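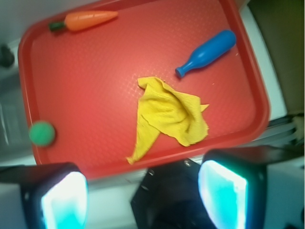 We went over to Akcombe for the open day on Sun 26 September, three of us squeezed into Liviu Sandu's car with a flask and a folder of questions, and I came home with so many leaflets that I had to hold them on my lap. Our workshop has been talking about buying a small robot arm for two years now, and February is when next year's money gets settled, so it seemed high time to go and look at one properly.

Evangelia Tzanetos met us at the door and was kindness itself, even when Liviu asked about prices before he had his coat off! She had a toy kitchen set up on a bench, with a sink and a tap, and a red tray of bits and pieces for the gripper to practise on: a carrot, a bottle, a ball and a yellow cloth. I liked that very much. It costs next to nothing, and she told us the cloth teaches a buyer more than anything else on the bench. 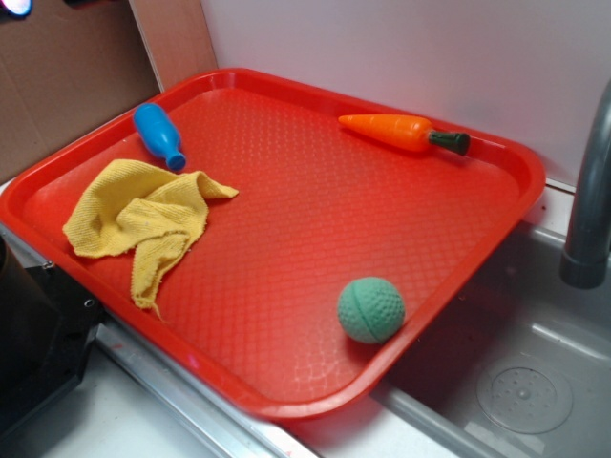 The arm itself is only the start of the bill, as we soon found. Gellance quoted us £2905 for theirs, with the gripper at £704 on top, and a wrist camera is another £442. Mulent were friendlier on the arm but wanted everything bought as one lot, spares included, and I couldn't get a straight figure out of them before lunch (a very good leek pie, by the way). Brandão sell only grippers, so we took their card and moved on.

Evangelia's advice was to put £600 aside for the first year and not touch it - finger pads, cables, a mount that turns out to be the wrong height. Liviu wrote that down and underlined it twice. She also said to ask each seller how long a replacement finger takes to arrive, and I'm ashamed to say it hadn't been on our list at all.

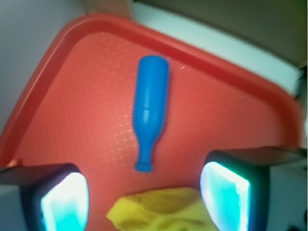
Should we buy the camera at the same time as the arm?

If the budget will stretch, order them together, so that the mount and cabling can be checked against the gripper before anything is delivered. If it won't, ask the seller to confirm in writing which camera fits, and leave a line for it in next year's plan.

We are going back to Gellance for a second quote, this time with delivery included.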